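Teleop towel folding: how many demos before you stop hating towels?

Undgate Forum > Manipulation > Learning from demonstration

bent_spatula
I'm 244 demos into a set of 300. Two arms, leader-follower control, small cloths on a white tray. My folds are getting worse.

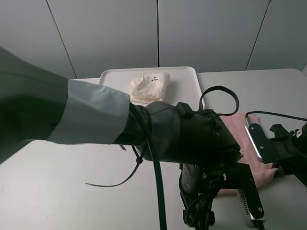

My lower back has filed a complaint, and the policy trained on the first 50 has learned mostly to hesitate, a skill it got from me.

kaisu_a
Stop recording when you're tired. The model can't tell your technique from your sulking.
Kaisu Aaltonen, Mindance

torque_wrench_ted
Disagree. Record all of it. Sloppy demos with a recovery at the end are the only reason mine can get out of trouble.

kaisu_a
Recoveries, sure. Ted's last set was 631 episodes and half of them were him dropping things and swearing.

bent_spatula
OK, my current routine, please pick holes in it:

1. Start each cloth from a different mess. Bunched up is fine.

2. Pin with one gripper, keep the other one open and out of the way until you know where it's going.

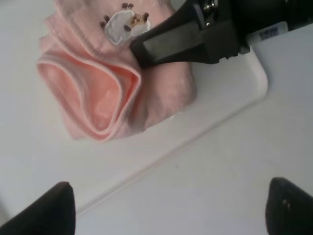

3. Fold, let go, back both arms off before you stop the recording.

torque_wrench_ted
Step 2 is too polite. Move both arms at once or you'll get a robot that takes turns.

dirnura_dan
Taking turns is fine for baby laundry. What I'd fix is the ending. Choose one finished stack and stick to it, cream under pink or whatever you like, and don't get creative at 2 a.m.

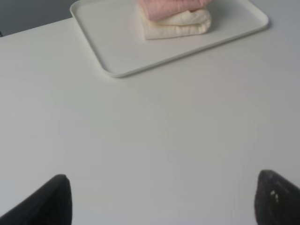

makela_fan
Can I just guide the arms by hand and skip the leader rig?

kaisu_a
You can if the arms are backdrivable, but your hands end up in the camera views, and the policy won't have them later. For cloth I'd stay with the rig.

torque_wrench_ted
For once I agree with Kaisu. Still wrong about the sulking.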